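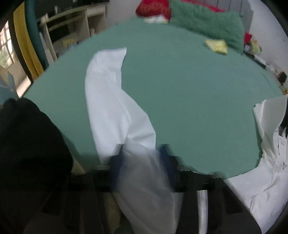
Figure 4. Long white cloth between the finger pads, on a plain green sheet.

4. First cloth trial with the Petham hand gripper

Complete section 3 (linkage and pad fitting) before you start. The trial uses a soft, flat surface at home. A made-up bed is suitable. A workbench may be used if it is padded.

4.1 Preparing the surface

1. Cover the surface with a sheet in one plain colour that contrasts with the test cloth.
2. Fold the test cloth lengthwise into a strip. Lay it flat with one end towards you.
3. Keep any other white cloth clear of the strip, with bare sheet showing between the two.
4. Open the curtains or switch on the room light. Avoid a single lamp behind the operator.

Note: Cushions and pillows may stay at the far end if they do not touch the strip.

4.2 Gripping and lifting

1. Hold the gripper with the pads open and pointing down.
2. Lower it until both pads rest lightly on the sheet, one on each side of the cloth.
3. Close the trigger slowly. The cloth should gather between the pads.
4. Lift by 30 mm and hold still for 4 seconds.
5. Lower the cloth, open the pads fully and withdraw the gripper straight up.
6. Smooth the strip and repeat from step 1 until you have 31 lifts in the Jirkel log.

Caution: Keep fingers and loose sleeves away from the crossbars while the trigger is moving.

Caution: Do not pull sideways against a trapped cloth. The linkage pins can bend.

4.3 Adjustment

If the cloth slips, tighten the pad screws by a quarter turn and try again. If the pads pick up the sheet as well, raise the starting height by 2 mm. If one pad closes before the other, return to section 3.4 and reset the left link.

Note: Pads printed from the May files are slightly narrower. They need the Chala spacer, fitted behind each pad with the flat face outwards.

Go on to section 5 when almost all lifts in a set hold for the full time.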